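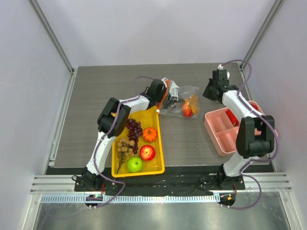

2023-12-15

Right, kettle on, because I promised a thread on putting away the pretend fruit and veg and I have been putting it off since September. If you have ever owned a play shop you will know exactly why. It's a long one, so do get comfy.

For anyone new, ours is the little greengrocer's corner we set up for the under-fives in the back room at Peixoto Hall. It began with a few bits of play food somebody had left in a cupboard, and it has grown and grown, and now it is by some distance the most popular thing we have (the train set is sulking).

The trouble with artificial fruit is that it's so light and so roly-poly. Grapes are fine, they stay where you drop them. A small round pumpkin, on the other hand, will be under the radiator before you have turned your back, and you will find it again at Easter when you move the bookcase.

So, trays first. I'm a great believer in a tray with proper sides. The yellow one is the greengrocer's display, and everything goes in there to be looked at and chosen and argued over. The pink one has compartments, so I keep it beside the yellow for anything that wants sorting into kinds. Children love a compartment. So do I, if I'm being truthful!

I put things in the yellow tray by shape more than by colour. Grapes up in a corner with their stalks tucked in, the pumpkin next to them where it can lean on something, and the rest wherever they'll settle. Two minutes of fuss at the start saves a lot of crawling about later.

Now then, bags. We tried drawstring bags (pretty, but you can't see in, so they get tipped out on the floor to check). We tried old bread bags, which split. What we have stuck with is the clear resealable sort with a coloured strip along the top, because little ones can see what's in it and grown-ups can see whether it's shut. Or whether it ought to be.

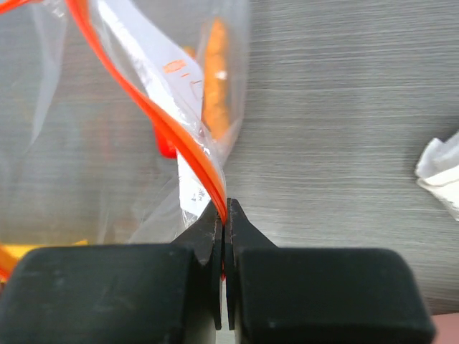 The orange seal on a clear bag, with the white label slipped down inside.

A word about labels, while we're on them. I put mine INSIDE the bag. Stuck on the outside they curl up at the corners and then somebody small picks at them all through story time, and you end up with half a label and no idea what it ever said. A slip of white paper inside lasts far longer, even when it gets a bit creased.

And do pinch the seal along its whole length, not only in the middle. I start at one end and creep along with finger and thumb. The far end is always the bit that gets missed, and then you lift the bag by the wrong corner and off goes your shopping across the floor – I speak from bitter experience, and in front of a visiting health visitor too.

Someone asked whether I squeeze the air out first. I do, a bit, but I don't go mad. These aren't going in the freezer! If you flatten the bag too hard it clings to everything and you can't get a hand back in without turning the whole lot inside out like a wet glove. Leave it slightly puffy and it opens again without a struggle. 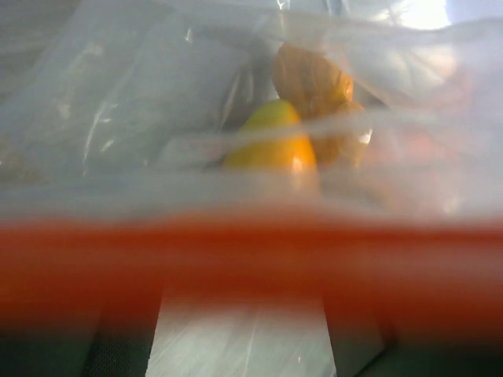

The other thing I would say is to mix your colours when you fill a bag. I used to do all the yellows together and all the oranges together, very pleased with myself, and it looked lovely on the shelf. Then the children would open one bag and have a shop that sold nothing but lemons. A bit of yellow, a bit of orange, something reddish, and whoever gets that bag has a proper shop to run.

Big things in first, by the way, and let the smaller ones find their way down the sides. Anything with a stalk goes in stalk upwards so it doesn't poke at the plastic. I check the bags over at the end of each half-term and swap any that have gone cloudy.

Washing! I nearly forgot. Warm water, a drop of washing-up liquid, a soft cloth, and then everything spread out on a towel overnight. Please don't bag anything up damp. I did it with a bunch of grapes once and I shan't describe what I found in there, but I will say that we now have different grapes. 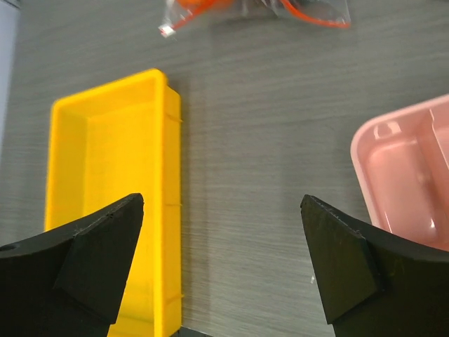
The bright yellow tray on the grey tabletop, with its thick rim and rounded corner.

I'm very fond of that tray. It came from the Gasine sale in Dritis, in a box of odds and ends, and I only wanted the box. The sides are high enough to stop a runaway pumpkin but low enough for a two-year-old to reach over. If anybody spots another like it, please shout, I'd love one for the bread and cakes.

I'll do the bread and cakes another time, as they're a whole other headache (the doughnuts have gone sticky and I don't want to know why). In the meantime, if you have a clever way of storing the toy tills, I'm all ears. Ours live in a heap.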